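Oiling the table again

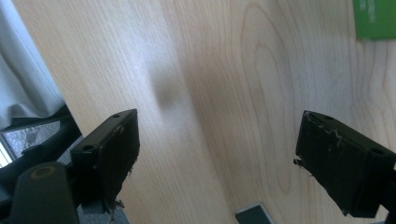
I put off refinishing furniture for years because I thought it needed a workshop. It doesn't. I did this in the dining room with the windows open, over four evenings in October. The table came from Trolwood, a secondhand place out past the county line, and I paid $69 for it. It had a thick, yellow varnish that stuck to your arms in summer. The color is a pale beige now, and toward one side the grain curls into long loops, one inside another, that I never noticed under the old finish.

The stripping took the longest. I used Pevus gel, two coats, and scraped with a plastic blade. Leave it on longer than the can tells you to. My first coat came off in patches and I had to go back over the middle twice.

After that I sanded by hand, going with the grain, and finished with 200 grit. I wiped everything down and let it sit overnight.

For oil I went with Maddocks clear. I had tried a tinted one on a scrap board and it turned orange, so that can is still in the garage if anyone wants it. Put the oil on thin, wait fifteen minutes, wipe off all of it. Lay the rags flat outside to dry, don't ball them up, they can catch fire.

The legs still have the old varnish. I'll get to them in the spring, when I can carry the thing out to the driveway.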